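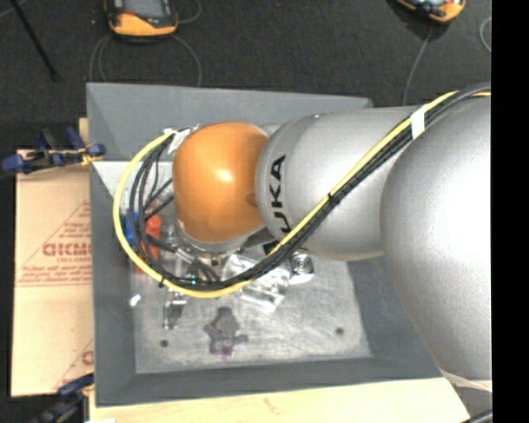 gray bin, sloping walls, my whole personality this month

Threads > Home & Storage > Bernadette Carroll

OK so November is bin month at my place! Small thread on sorting stuff into big gray bins (yes, I have opinions)

Sloping sides are great for grabbing things - your hand just slides down to the bottom. But you do lose floor space, so tall boxes never sit flat against the wall. Annoying!!

Mine are from Trastero, 65 liters each, and I've got three. One is all cables. Almost 16 chargers in there and I use two.

Matte gray hides scuffs way better than the white Nutwood ones I had before - those looked tired in a week

Hiếu Dương asked about lids. I skip them! If there's a lid I pile things on it and never open the bin again

We use cookies to improve your experience. Accept | Manage

Next up: the hall closet. Send snacks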